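생활과학실습 강의자료
제4장 흰색 천류의 정리와 펴 개기

1. 학습 목표
본 장에서는 세탁과 건조를 마친 흰색 천류를 작업대에서 펼치고, 주름을 고르고, 일정한 규격으로 개는 절차를 다룬다. 수강생은 실습 후 원단의 결 방향을 구분하고, 모서리를 기준으로 천을 정렬하며, 보관 용도에 맞는 접기 방식을 선택할 수 있어야 한다. 교재는 Rondow 출판부의 『가정 직물 관리』이며, 본 장의 내용은 141쪽 이하에 해당한다.

2. 작업면의 준비
흰색 천을 다룰 때에는 어두운 색의 바탕을 권장한다. 바탕과 천의 명도 차가 클수록 가장자리와 접힌 선이 뚜렷하게 드러나고, 실밥이나 이염 자국도 쉽게 확인된다. 바탕천은 보풀이 적고 물 빠짐이 없는 것을 사용하며, 작업 전에 점착 롤러로 먼지를 제거한다. 바탕천 자체에 주름이 있으면 위에 놓인 천의 상태를 잘못 판단하기 쉬우므로 먼저 팽팽하게 펴 둔다. 실습용 검은색 바탕천은 Surnberg 제품으로 일괄 구매할 수 있으며 가격은 장당 3,800원이다.

3. 뭉친 천의 상태 파악
건조기나 바구니에서 꺼낸 천은 대개 여러 겹으로 뭉쳐 있다. 이때 곧바로 잡아당기지 않고 접힘의 구조를 먼저 살핀다. 높게 솟은 주름은 그 아래에 천이 겹쳐 있음을 나타내는 경우가 많다. 솟은 부분의 안쪽을 가볍게 눌러 겹의 수를 가늠하고, 드러난 가장자리를 따라가며 모서리를 찾는다.
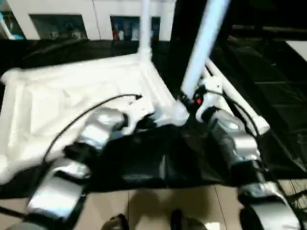
모서리를 하나 찾으면 이를 작업면의 가까운 쪽에 두고, 인접한 모서리를 같은 방법으로 찾는다. 두 모서리가 확보된 뒤에는 그 사이의 변을 곧게 펴고 나머지 부분을 먼 쪽으로 밀어 펼친다. 얇은 평직물은 한 점에 힘이 집중되면 올이 틀어지므로 손바닥 전체로 넓게 누르는 것이 원칙이다. 천의 일부가 다른 물체 밑에 끼어 있을 때에는 물체를 먼저 들어 옮긴다.

4. 주름 고르기
펼친 천은 중앙에서 바깥쪽으로 쓸어 낸다. 대각선 방향으로 당기면 직사각형이 평행사변형으로 변형되어 이후 접기에서 변이 맞지 않는다. 깊은 주름이 남으면 분무기로 약하게 수분을 주고 잠시 두었다가 다시 쓸어 낸다. 다림질은 제5장에서 다룬다.

5. 접기와 보관
기본형은 반접기를 두 차례 반복하는 방식이다. 선반 폭이 좁은 경우에는 긴 변을 삼등분하여 접는다. 실습의 완성 규격은 가로 40cm, 세로 24cm로 하며, 접힌 변이 선반 바깥쪽을 향하도록 쌓는다. 장기간 보관하는 흰색 천은 완전히 건조된 상태에서 통기성 있는 덮개를 씌우고, 계절마다 접는 위치를 바꾸어 접힌 선을 따라 변색되는 것을 예방한다.

6. 과제
각자 가정에서 사용하는 흰색 천 한 장을 선택하여 펼치기부터 보관까지의 과정을 기록한다. 원단의 종류, 접기 방식, 어려웠던 단계를 반드시 포함할 것. 보고서는 9월 말까지 담당 강사 Zamfira Stanciu에게 제출하며, 실습실 사용 문의는 조교 Đức Tô에게 한다.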